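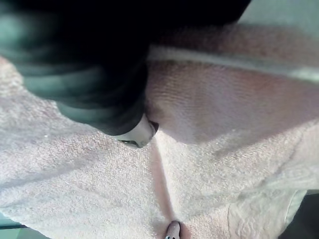 17 de noviembre de 2022

Día entero con el planificador de agarre. Por la mañana he cambiado la frecuencia del lazo de fuerza, que estaba en 104 Hz por una herencia del código de Baden, y la he dejado en 400. El cambio me ha costado dos horas porque el nodo de percepción compartía el mismo temporizador y se quedaba esperando. Los he separado. Ahora cada uno lleva su reloj y los mensajes llegan con marca de tiempo propia.

Después, con la toalla rosa. El rizo sigue siendo lo peor para la estimación de profundidad en distancias cortas: la yema clara de la pinza y la tela le salen al modelo casi en el mismo plano, y el contacto lo acabo decidiendo por fuerza. El ribete liso se segmenta bien. Los pliegues, a medias. El surco del centro lo etiqueta como borde de la tela y el planificador propone pellizcar ahí, con lo que cogería dos capas.

He lanzado 32 planes en simulación con la máscara nueva. En 20 eligió el ribete, que es lo que quiero. Los demás se fueron al surco o a la zona arrugada. He añadido un coste por curvatura, pero el peso está puesto a ojo y habrá que ajustarlo con datos.

Mollell se ha colgado otra vez al reproducir un registro largo. Es la misma fuga de memoria que apunté en mayo y que no llegué a arreglar. He partido los registros en trozos y así aguanta. Queda pendiente mirarlo en serio.

También he pasado la configuración de Jorneren a un solo fichero. Había tres copias del desplazamiento entre cámara y pinza, una de ellas con el signo de un eje cambiado. No sé desde cuándo. Tendré que revisar las pruebas que usaron esa copia.

Comida tarde, en la mesa. Por la tarde he escrito la mitad del informe para Srivastava; falta la parte de latencias.

Mañana: ajustar el coste de curvatura, repetir los 32 planes y subir la rama.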